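Plastham Comics and Games Weekend
Progress report to the Kulstead Arts Fund, second period

Summary

Planning is on track for the weekend in May. The hall is booked, the main sponsor has signed, and most of the artist tables are taken. Two items are behind: the printed program and the accessible seating plan for the main stage. Both are covered below. We are not asking for any change to the grant amount.

Venue

The contract with Plastham Exhibition Hall was signed at the start of this period. We have the ground floor and the two upstairs rooms from 8 a.m. on both days, with load-in the evening before. The hall has agreed to leave its own tables in place, so we dropped the rental line from the budget and moved the money to signs and first aid cover.

The fire officer's limit for the ground floor is lower than we assumed in the application. We will handle this with timed entry in the morning. After 1 p.m. the doors will be open to all ticket holders, as in past years. 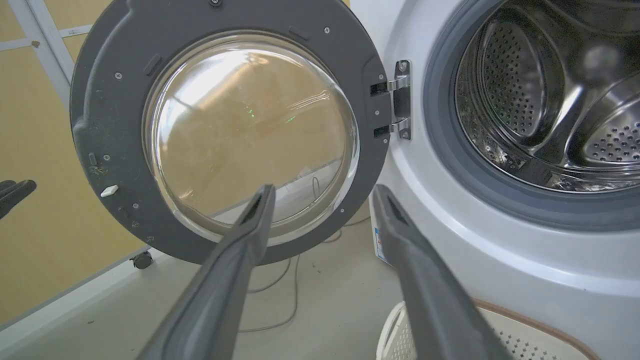
Tickets

Advance sales opened in February. We have sold over 300 weekend passes, mostly to people who came last year. Single-day tickets go on sale next month. The target for total attendance remains 3000 across both days, and the budget breaks even a little below that.

The under-12 rate has been popular. We had planned to cap it but have decided to leave it open and review it after the event.

Artist alley and exhibitors

Applications closed on schedule. We gave priority to small press and first-time exhibitors, as set out in the grant agreement. A waiting list is in place and we have started filling gaps from it. Peeters, the print shop on the square, will sponsor the alley and supply the table banners at cost.

The tabletop publisher Zolel has taken the larger upstairs room for demo games. They will bring their own staff and a lending library.
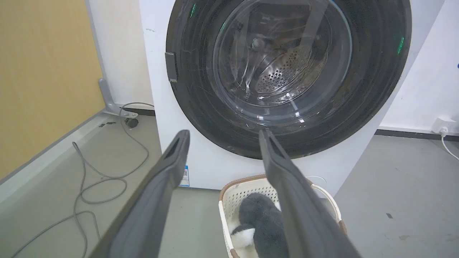
Costume contest

The rules have been rewritten after last year's complaints about prop sizes and the long wait backstage. Sign-up will be online only and will close the night before. There will be separate youth and adult classes, and a repair table with glue, thread and safety pins near the changing area.

Items behind schedule

Program: the layout is late while we wait for final panel times. Print deadline is now mid-April.
Seating plan: we need one more site visit to measure the ramp.

Next period

Confirm panel guests, open single-day sales, finish the seating plan, and send the fund's logo proofs for approval before anything goes to print.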